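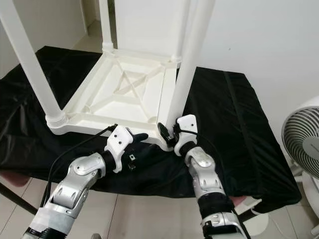
Two-arm furniture task, both grippers on the seat frame

From: Mirjam Imhof
To: Gureck robotics club list
Subject: Re: Which part should the left arm hold?

Hello Mandla, hello all,

thank you for the long message. I answer under your lines.

Mandla Chauke wrote on Tuesday:
> I read the task sheet for the Flimmont competition again. It says that
> the furniture may lie in any position on the table, but the legs must be
> handled by the robot only. My question is, do we want one arm to hold
> the frame all the time and the other to work? Or do both arms change
> jobs? Hervé thinks we lose too much time when they change.

I would let them change. The frame is light, and when only one gripper pushes at a corner, the whole piece can turn on the black cloth. With the second gripper on the near rim we have a better chance. For the tube it is different, I think there we need both arms.

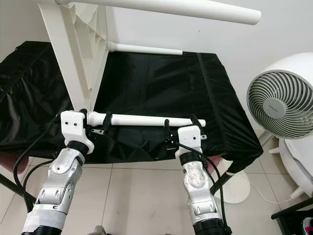

Hervé is right that every change costs time. In my log, one change took 7 seconds, and we had 3 of them in one run. But most of this was waiting, because I put a pause of 2 seconds before and after each closing of the fingers. I was careful when I wrote this part and I forgot to make it shorter. Please, Hervé, do not remove the pause completely -- only try a smaller value first.

> Second point. Raphaël asked if the corner is a good place to grip, or
> if we should take the middle of the front edge.

My vote is for the corner where the leg meets the frame. The shape is thicker there, and the program finds it more easily than a long straight edge.

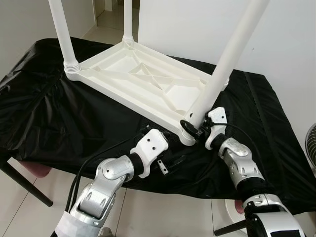

What I still don't like is the approach path of the left arm. It comes too low over the cloth, and I am afraid that one day it will catch a fold. I have added 200 steps to the slow part of the path, and the new file is in our folder under the name "approach_left_b". Ginette, could you please look at it before you start your own tests? You know this part of the code better than me.

> Last one: can we use the wrist cameras for the final alignment?

Yes, but I have a doubt. From so near, the ribs under the seat look very similar to each other, and the fingers cover a part of the front rim. 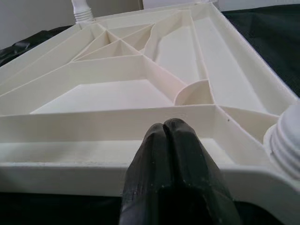

Maybe the threaded parts at the corners are a better mark for the program. Raphaël, you wrote the first version of the corner search, so I would be glad to hear your opinion.

I can be in the lab in the evening, after six. If somebody wants to come earlier, please write to the list, then I will ask for the key.

Best regards,
Mirjam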